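Wooden storage box

A wooden storage box is a container of wood, usually rectangular, used in the home or the workshop for keeping small objects together. It can be open at the top, or it can have a lid that is hinged, sliding or fully loose. Boxes of this type are found in kitchens, offices, sewing rooms and garages, and they are among the oldest forms of household furniture still in daily use.

Construction

The simplest box has four sides and a bottom. The sides are joined at the corners with nails, screws, glue or cut joints. The butt joint, in which one board is placed flat against the end of another, is the easiest to make and also the weakest. Finger joints and dovetail joints take more time, but they hold well even when the glue has become old. The bottom is either fixed under the sides or placed in a groove on the inner face. A bottom in a groove carries more weight and does not fall out when a nail loosens.

Pine, beech and birch are common materials. Pine is light and cheap but takes dents easily. Beech is harder, and is preferred for boxes that are moved every day. The surface may be left bare, or treated with oil, wax or varnish.

Handles

A box can be lifted by its sides if it is small. For larger boxes, some form of handle is necessary. Openings cut in the two short sides are the traditional solution and need no extra parts. Rope handles are passed through drilled holes and knotted on the inside. Metal handles are screwed to the sides or to the lid, and are made as a bar, a ring or a folding bow.

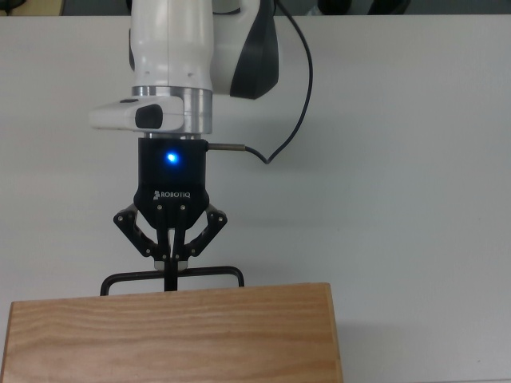
The position of the handle decides how the box behaves when it is carried. One handle in the middle of the lid leaves the other hand free, but the lid must then be well closed, and the contents should be spread evenly. If the heavy things are all at one end, the box will tilt. Two side handles are more stable and are normal for boxes with tools or books.

Sizes

There is no general standard. Many makers choose a length of 300 mm for the small model, so that it fits on an ordinary shelf. The Dutch workshop Fokalen produced a box of 364 mm in length, with 2 side handles and 3 inner compartments, which was later copied by the firm Van Hecke under the name Ludeck. The copy has a thinner bottom and can be recognized by the rounded edge of its lid.

Use and care

Wooden boxes are used for cutlery, thread, letters, tea, small tools and toys. Evelien Visser, in her handbook on household storage, advises to keep one kind of object in each box and to write the contents on the short side, where it stays readable when boxes are stacked.

Wood takes up moisture from the air and swells. A sliding lid that moves easily in winter may stick in July. Rubbing the groove with candle wax usually helps. The box should be cleaned with a damp cloth and dried at once, and it should not stand directly against a radiator, where the boards can split along the grain. Loose handle screws are replaced with slightly thicker ones of the same length.

See also: Chest, Crate, Sewing box, Tool box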